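Subject: Re: Lunch arrangements, Muncombe branch reading day

Dear list members,

Thank you to those who replied before the April deadline. The branch office has reviewed the comments and can now confirm the arrangements for the Muncombe reading day.

On the question raised by Ms. Sugiyama:

> Asuka Sugiyama wrote:
> Could the office confirm whether the Gudthorpe and Skilley
> groups will share the upstairs room again? Last year the two
> sessions overlapped and our members missed the first talk.
> I would also like to know if the parking permits carry over.

The two groups will meet separately. Gudthorpe has been assigned Room 406 for the full morning, and Skilley will use the main hall. Parking permits from last year are no longer valid. Replacement permits may be requested from Valquíria Mendonça at extension 811, and should be displayed on the dashboard on arrival.

The remaining points are as follows.

1. Book exchange. Members may bring up to 4 titles each. The exchange shelves hold 2,000 volumes and are nearly full, so reference works and bound periodicals cannot be accepted this year.

2. Tejada lecture. The lecture begins at 10:30 a.m. Doors to the main hall will be closed during the talk, and latecomers are asked to wait for the break.

3. Lunch. Packaged sandwiches will be set out in baskets at noon. Dietary requests must reach the office one week in advance.
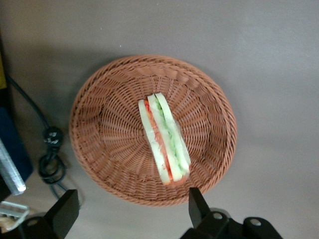
4. Minutes. Draft minutes of the winter meeting will be circulated to this list. Corrections should be sent to the office directly and not to all subscribers.

Regards,
Branch Office, Muncombe Reading Society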